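June 8, 2024
By the Kerkard project group
7 min read

Can It Tidy Up Yet? A Term Report on Machines and Chores

1. What we set out to do

The question we were assigned was whether a machine can do household chores. Our first draft proposed to answer this for cooking, laundry, cleaning, shelf stocking and the care of houseplants. Our supervisor returned it with the word "one" written in the margin, so this report is about putting small things away.

We picked tidying for two reasons. It happens in homes and in shops, where the same cup of pens sits by the register and has the same problem as the cup of pens at home. It is also a chore that all four members of the group claimed to be good at, and our shared kitchen provides evidence on that point which we have left out of the appendix.

2. Method

The work was done over one term at the Kim Lab, on a two-armed table setup running a control program called Vorard. We did not write Vorard. We were allowed to collect demonstrations, start a training run, and be present when it finished.

A demonstration means one of us steers both arms through the job while the system records. We collected 346 of them. The first dozen or so are hard to watch. Steering a pair of arms to pick up a pen feels like signing your name with a broom, and one of us (who plays cello and expected to be excellent) had to be talked into a second session.

The task was fixed early and then argued over for weeks. Objects lie around on the table. The pens and markers go into a cup, the cup has to be upright first, and anything that isn't a pen stays out of it. Where the cup ends up was never settled. Two of us thought "where it was" was a fine answer, and two of us thought that was how our kitchen got that way.

We scored a trial as complete if every marker was in a standing cup inside three minutes, with no human hand on the table. A trial where the markers went in and the cup then fell over was scored as a failure, after a vote.

3. Results

We ran 27 scored trials. Nine were complete. In eleven more, at least one marker made it into a cup and stayed there. The remaining seven produced nothing we would call tidying, though the arms were busy throughout.

Mean time for a complete trial was 94 seconds. A member of our group did the same job by hand in six, while talking.

The markers themselves went better than we predicted. Once a gripper had closed on one, it rarely let go early. Most of the trouble came before and after: choosing which marker to go for when several lay close together, and getting the thing pointed the right way over an opening not much wider than the fingers holding it.

The cups were worse. A cup on its side is a poor object to grab, as it rolls when nudged and there is no good place to nudge it. Vorard's usual approach was to press on the rim until something happened. Sometimes the cup stood up. We have one recording of an arm following a cup across the mat for most of a minute with what we can only call patience. 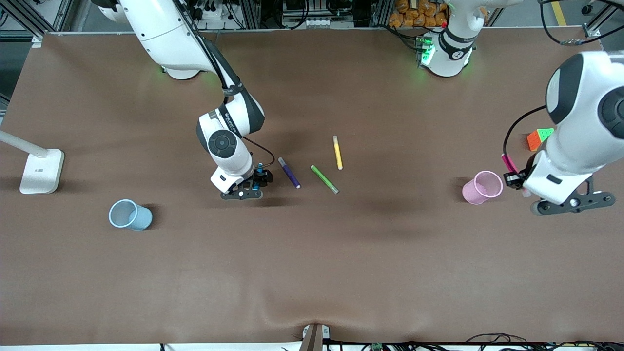
Photo: Kerkard project group / Kim Lab

Both cups were down at this stage, with one marker in the left gripper and three more still on the mat. It is a fair picture of the halfway point of our project as well. A person looking at this table would stand a cup up before picking up a pen, or would at least have a plan for the pen. Vorard learned from our demonstrations, and when we went back through them we found that in a good number we had grabbed the marker first too. We had blamed the machine for this in two progress reports.

The puzzle cube was our distractor object. It was supposed to be ignored, and in 23 of the scored trials it was. In the other four an arm tried to put it in a cup, where it does not fit.

4. What about a shop floor?

We spent an afternoon at Fluruvside, a stationery store that agreed to let us watch its closing routine. Staff there return loose pens to the right cups by color and tip size, wipe the counter, and answer questions about printer ink at the same time. Our setup knows nothing about color order, has no cloth, and was not asked about ink. The manager wanted to know what it would cost to try. We told her about the 94 seconds and she went back to the pens.

5. Discussion

Can machines do this chore yet? One time in three, on a table clamped in place, with four objects' worth of practice behind it and a student standing nearby. We would not accept that from a roommate, although we have.

If the project continues in August, we would collect new demonstrations with the cup always righted first, and we would train one arm to hold it steady while the other fills it. We would also like a heavier cup. Our supervisor considers this cheating. We consider it furniture selection, which people do all the time.

6. Limitations

One table, one lighting setup, one kind of marker. The scorers were also the demonstrators and wanted to go home. Trial 19 was restarted after a loose connector and is counted once.

Recent project reports
Folding a Towel, Unfolding a Towel
Does a Vacuum Need a Map?
Sorting Returns by Weight: A Negative Result
Dishwasher Loading and the Problem of Forks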